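Folding on the bed — winter jumpers away, kids' room edition

June 17, 2023

Quick one. Rain all week, heater on, half the clothes in this place in the wrong spot. Someone asked how I get jumpers to sit flat in the drawer so here goes, typed between loads.

First thing. Fold on the bed. Not on your knee, not on the arm of the couch, not standing up holding it under your chin. Bed is wide, it's the right height if you kneel, and you can lay the whole thing out sleeves and all. Make the bed first. Doona pulled up, rough is fine, just no big lumps underneath.

Second. Do the dark stuff in daylight. Black tops especially. You will not see the seams at 9 at night under a kid's lamp and you'll end up with one shoulder wider than the other. Pale or bright doona helps heaps, you can see exactly where the edges are.

The fold itself:

Lay it out flat, front down. Neck away from you, hem towards you.
Smooth from the middle out. Flat hands. Two or three passes, dont fuss.
Neckline last — it always ruches up, give it a little tug either side.
One side in to the middle, sleeve folded back down on itself.
Other side same.
Hem up a third, then over again.
Turn it, pat it, done.

If the hem is wavy leave it. It'll be inside the fold anyway.

Chunky knits, skip the last turn, fold in half only. Anything with a hood, hood goes down on the back before you start.
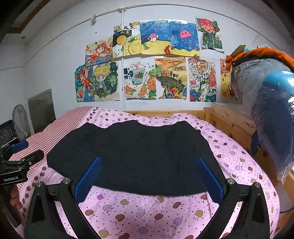 Dastel left a comment on the last page saying hem up first makes a smaller parcel, sleeves in after, and that a thin top done that way will stand up on its own in a drawer. Also that smoothing with hands is a waste of time and a good shake by the shoulders before it goes down does the same job.

Tried it. Right about the shake. Hem first is good for thin tops, hopeless on wool, springs open again as soon as you let go. So — thin ones Dastel's way, thick ones my way. Two systems, sorry.

Now the bedding. Spare doonas, blankets, the lot. Clear plastic bags every time. I had a nice cloth set from Fehr once and could never remember what was in which, so out came everything, every time somebody had a cold night. Clear bag, look, grab, finished.

Couple of things on bags:

Bone dry before it goes in. If in doubt another day on the airer.
Fold the doona in three longways then roll from the closed end, lean on it as you go.
Don't fill to bursting. Zips go at the corners first.
Heavy blankets at the bottom, the one you reach for most on top. Or just chuck it over the top of the bag, fine by me.
Label even if it's clear. Single or double, that's all you need to know at midnight.

I paid 57 dollars for a pack from Sternument in May and they've held up ok so far. Supermarket ones are cheaper, zips are worse.

Pine beds. Side rails are handy for hanging a jumper over while you do the next one, but check for rough spots, they'll pull a thread. Bit of 300 grit paper along the top edge, wipe with a damp cloth, let it dry. Five minutes. Do it with the bedding off or you'll be shaking dust out of the sheets.

Kids' drawings on the wall over the bed — low tack tape, folded into little loops, one in each corner. Not the blue putty, it leaves grease on paint. Rows don't need to be straight. When you run out of wall, oldest ones into a flat folder, date on the back in pencil.

Odd bits:

Duvet covers with small busy prints hide marks better than plain. Wash inside out, colours stay brighter.
Pillowcases don't have to match. Ours never have.
Black clothes with black clothes, cold wash, inside out. Lint roller before folding, not after, othewise you do it twice.
Moth stuff goes in the drawer corners and never right on the wool.
Anything not worn since last winter goes in the op shop bag now, not "next time".

Timer just went. Will do sheets next, fitted ones included, I have opinions.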